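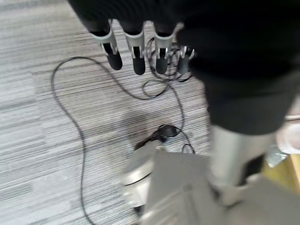 Hand camera feed stutters whenever the wrist turns
Posted in Robotics clubs and school projects by Commont

Hello all, hoping some kind soul can help before our showcase in December. I help out with a student club and we've got a four-fingers-and-thumb hand with a little camera at the wrist. The task this term is picking a thin black cable up off the carpet, which has turned out to be a lovely, maddening job for the students.

The picture is fine while the arm is still. As soon as the wrist turns past a certain point the feed freezes for 5 or 6 seconds and then catches up all at once. Our last log had 309 dropped frames in a single run, and the students are getting a bit glum about it. We've restarted everything, swapped the laptop and lowered the resolution, with no change. Here's a still from a moment when it was behaving:
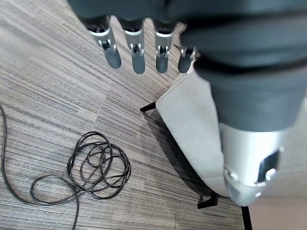 Wrist camera view, hand over the seat, cable on the carpet to the left

Has anyone met this before? I'd rather not take the whole wrist apart if I can help it.

Pirnen
Oh, I do feel for you, we lost most of a term to something very like this! If it only happens on the turn, I'd look at the camera lead before anything else. Ours was tied down so tightly near the wrist that every rotation tugged on the plug — only a tiny bit, but enough to drop the connection. Cut the last tie, leave a gentle loop of slack, and turn the wrist slowly by hand with the power off and watch what the lead does. If it goes taut anywhere, you've very likely found it. Then do a run with a new lead, a short one if you can, and compare the dropped frames with your old log.

Manalo
try another usb port

Olidier
Pirnen's advice is good and I'd start there. If the lead looks happy, check whether your program waits for each frame before it sends the next wrist command. Ours did, and we'd set the wait to 500 milliseconds with ten retries, so one bad frame held everything up for 5 seconds, which sounds awfully like yours. We put the camera reading in its own thread and let it throw away old frames. Do let us know how you get on, and good luck to the students!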